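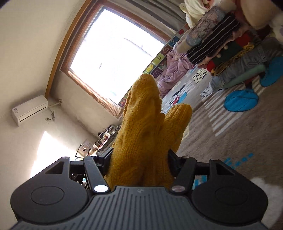 Skeldale vs Brolside fingers for knitwear, hand-held gripper

Posted in Grippers and End Effectors

I am comparing two finger sets on the same hand-held two-finger gripper with the wrist camera. The task is picking up knitted items (gloves, socks, hats) and putting them in a bin. The Skeldale fingers have a flat rubber pad. The Brolside fingers are narrower and ribbed.

Over 200 picks, the Skeldale set dropped 74. Most drops come during the lift. The fingers close fully, the encoder reads a good grasp, and then the top layer slides off the layer under it. Brolside drops less but pulls loops out of the yarn. Has anyone found a setting or a pad that handles both?

tmarrow

3 replies

Hatice Sezer
The encoder can't tell you how many layers you have. A folded cuff and a single layer compress to almost the same width once the pads bottom out. Log the width when contact starts and again at full close, and compare the two. With a single layer the difference is small.

For the drops, try closing slower over the last few millimeters and approach across the fold, so both layers go between the pads. I would keep the flat pads and change the rubber to a softer grade before touching force. Ribbed pads will keep catching on anything with open stitches.

Also check exposure. If you work facing a window, auto exposure follows the glass and the knit texture goes dark. Lock it before each run, or your two finger sets won't be compared on equal images.

gantry_lou
just turn the force up. worked for me on towels

pkessel
Force didn't help here on thin gloves. It made the loops worse with ribbed pads. We ended up on Triveo silicone pads cut to fit the Skeldale fingers. They pick up lint and have to be wiped every Wednesday. I haven't tried the Ertürk ones.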